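PK204 Packaging Materials and Closures
Handout 6: Glass containers and metal closures
Issued 6 Dec 2023. Module tutor: Balakrishnan Thomas

Read with the October handout on moisture and gas barriers. The section on plastic closures has been moved to Handout 7.

6.1 Why glass is still used

Glass is heavy and it breaks. Against this, it does not let gas or water vapour through, it does not react with most foods, and it can be heated with the product inside. For a jar in sound condition the wall can be left out of any shelf-life sum. Whatever gets in or out does so at the closure, and most of this handout deals with that part.

Ordinary container glass is soda-lime-silica. Sand supplies the silica, soda ash lowers the melting temperature, and limestone makes the result stable in water. Crushed waste glass (cullet) is added to the batch and melts more readily than the raw materials, so a higher cullet share reduces furnace fuel use. Colour control sets the limit on cullet for clear glass; green glass is more tolerant.

6.2 Forming

Two routes are in common use. In blow-and-blow, a gob of glass is blown into a rough shape (the parison) and then blown again in the finishing mould. In press-and-blow, the parison is pressed with a plunger first. Wide-mouth jars are normally made by press-and-blow, as the plunger gives better control of wall thickness.

The part of the jar that receives the closure is called the finish. It is formed first, before the body, and the name is a survival from hand working, when it was made last. After forming, the jar passes through an annealing oven (the lehr) and is cooled slowly to relieve stress. A jar cooled too fast may look sound and fail later on the filling line.

6.3 Terms for the finish

Sealing surface: the top rim, against which the lining compound is pressed.
Thread or lug: the raised glass which engages the closure.
Bead: the ring below the thread, used for handling in some plants.
Shoulder: the transition from finish to body.
Heel: the curve between body and base.

Students often write "neck" for finish in the coursework. On a wide-mouth jar there may be almost no neck at all, and marks are lost for this.

6.4 Metal closures

Closures for food jars are stamped from tinplate or tin-free steel, lacquered on the inside and coated or printed on the outside. A ring of soft compound is laid in the channel and cured. Aluminium is used for some smaller closures and for dry goods.

Lug closures go on with a part turn and are held by inward-facing lugs. Continuous thread closures need more turning and are less suited to fast lines, though they re-close well. Press-on twist-off closures are pushed down while the compound is warm, and the compound takes up the shape of the glass thread.

Two torque values matter. Application torque is what the capping machine delivers. Removal torque is what the consumer has to overcome, and it changes with storage time, temperature and any product left on the thread. The two should be logged separately -- a single "torque" column in a lab book cannot be marked.

6.5 Worked case: the Gillness trial

Gillness packs a herb paste in small jars and had complaints of loose lids. A batch of 84 jars was held back and tested in the Milow laboratory. Removal torque was low on more than 60 of them. The glass was within tolerance. The fault lay in the compound, which had been under-cured at the closure supplier, Kerekes, over two shifts. Note the order of work: glass dimensions first, then capping head settings, then closure. The Veltdale report follows the same order and is on the reading list.

6.6 For the seminar

Prepare three short paragraphs on how you would tell an under-cured compound from a badly set capping head, using removal torque alone. State what further test you would ask for -- and what it would cost in samples. 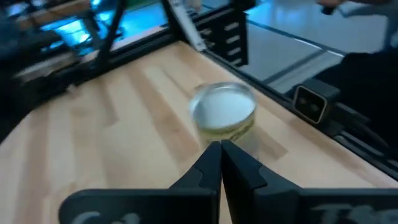

Fig. 6.1 Small round clear glass jar with metal lid.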